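Pivinis Dishwashing Study: FAQ

What did you test?
I wanted to know if two arms learn to wash dishes better when the training demos include messy stuff, like suds, drips and stuck-on food. The Vornwood demos are tidy. The Isine set is mine, and it's a mess (on purpose!).

Did it work?
Mostly, yes! Policies trained on Isine finished 19 more dishes than the tidy ones over the full test. Plates got the biggest boost. Trays barely moved, and I'm still digging into why.

How many runs per setup?
Three training seeds, three dish types. I'd love more, but resetting a sink's worth of foam by hand gets old fast.

Does it use touch sensing?
Nope, cameras only. Suds hide a lot, so touch is next on my list.

Can I get the data?
Sure, it goes up on the Orellana page in May.

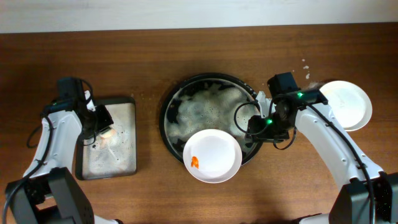 Left gripper at the tray, right one by the foamy pan.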